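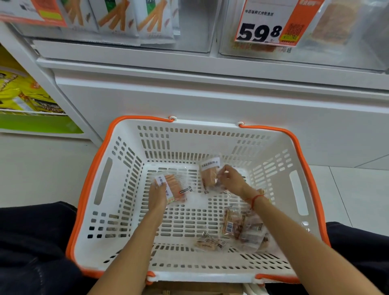
Spring food fair, Drastcombe
April 4, 2018 — by the web editor

The fair has moved to the old cattle market and is better for it. Entry was £15, which included the tasting tent. Stalls ran in two rows, with snacks and dry goods nearest the gate. I spent longest at Illudach, a small smokehouse selling oatcakes and cured trout. The trout was good — salty, but good. Parking was poor and the 355 bus stopped running at six. The next fair is in July, and stall bookings are already open.

19 shares | 2 comments
Back to top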